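Restalville Extends Household Battery Collection to All Neighborhoods

The Restalville Department of Public Works will extend its household battery collection to every neighborhood in the city beginning in October. The service has until now been limited to the Altisance and Contreras districts, where it was introduced last year as a trial.

Under the extended service, residents may leave used household batteries at any of the new drop-off points or set them out beside their recycling cart on the regular collection day. Batteries set out at the curb must be in a clear, sealed bag. Crews will not take batteries that are loose in the cart or mixed with paper, glass or cans.

The Department recorded 668 pounds of batteries during the trial period. Of that amount, 505 pounds came from drop-off points and the remainder from curbside bags. The results were presented to the City Council at its spring session, and the Council approved funding for the wider service in the same vote that renewed the city's recycling contract with Grivon.

Grivon will empty the drop-off containers every Friday and will transport the contents to its sorting facility on the east side of the city. Batteries are separated there by type before being sent on for processing. The company will also supply the clear bags, which will be available without charge at the front desk of City Hall and at all branches of the public library. Each household may collect up to two bags per visit.

The Department has asked residents to keep batteries out of the ordinary trash whenever possible. Damaged batteries and those containing lithium can start fires in collection trucks and at the transfer station. Two small fires were reported at the station during the past year. Both were put out by staff on duty, and no injuries were recorded.

Where to Bring Batteries

Seven drop-off points will be open under the extended service. The existing containers at the Altisance Community Center and the Contreras branch library will remain in place. New containers will be installed at City Hall, the main library, the Northside fire station, the municipal pool and the Public Works yard. All are indoors and may be used during the normal opening hours of the building. The container at the Public Works yard is also available to small businesses, provided that they register with the Department beforehand.

What Will Be Accepted

The service covers the common sizes of single-use battery, including AA, AAA, C, D and 9-volt, as well as button cells and small rechargeable batteries. Button cells should be covered on both sides with clear tape. The ends of 9-volt and lithium batteries should also be taped before they are placed in a bag or container.

Car batteries, batteries from electric bicycles and scooters, and any battery that is swollen or leaking will not be accepted at the drop-off points or at the curb. Residents who have such items should call the Public Works office to arrange an appointment at the yard.

Checking the Home

Many used batteries remain in homes for years, in drawers or inside devices that are no longer in use. The Department suggests that residents go through remote controls, clocks, flashlights and toys before the first collection and gather any used batteries in one place. Children and pets should be kept away from batteries while they are being sorted – button cells in particular are dangerous if swallowed.

Remote controls for air conditioners are often put away for the winter with the batteries still in them. Removing the batteries at the end of the season prevents leaks that can damage the contacts. Batteries that still hold a charge may be stored in a cool, dry place and used again.

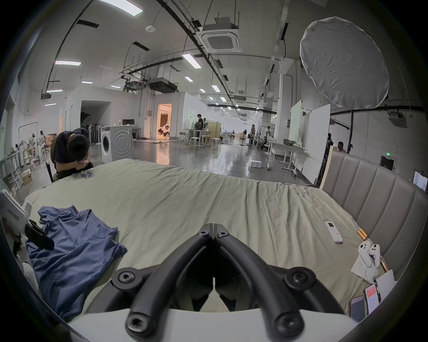
Further Information

A printed guide to the service will be mailed to all households with the September water bill. Copies in large print may be requested from the Public Works office, which is open on weekdays from 8 a.m. to 4:30 p.m. Apartment managers who wish to have a shared container placed in their building should submit a written request to the same office. Requests will be handled in the order in which they are received, and containers will be delivered once the neighborhood drop-off points are in operation.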